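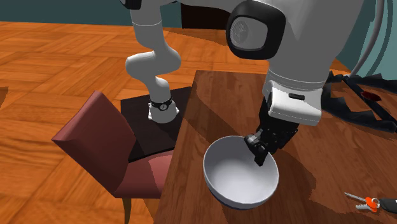 Gripper at the rim of a white bowl, simulated dining table layout.

Company > About us > How we plan equipment
Reading time: 3 minutes

Cestent is a planning office for buyers of robot arms. We do not sell arms, grippers or controllers, and we take no commission from those who do. Torben Hinrichs founded the office after several years of writing purchase specifications for Vogler, a supplier of kitchen and tableware handling lines. Hauke Haberkorn joined later and is responsible for cost models.

A planning job starts with the task list. The client names the objects to be handled, the surface they rest on and the space left for the base. We build the layout in simulation before a quotation is requested. Reach, wrist clearance and gripper opening are checked there, along with furniture and loose items that will share the work area.

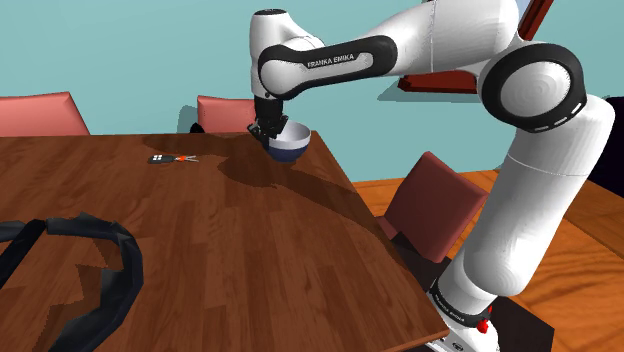 Rim grasp at the back edge of the table. Arm marked FRANKA EMIKA.

The budget is then split into three parts: hardware, integration and upkeep. Spare gripper fingers are listed under upkeep. Floor work, cabling and power are listed under integration, even when the client's own staff will carry them out. Each line has a named owner and a date by which the price must be confirmed.

Our worksheet, Trusier, holds 242 cost lines. A small site with one arm normally uses 22 of them. Lines left blank must be marked "not required" before the file is released. Clients receive the worksheet and the simulation files and may pass both to any integrator.

Clultero, our sister office, reviews tenders after the bids are in. The two offices keep separate books.

Planning requests for the next budget year are accepted until the end of November. Please send a floor plan, the object list and the ceiling height at the proposed base position. Requests without a floor plan are returned.

Page last revised October 26, 2018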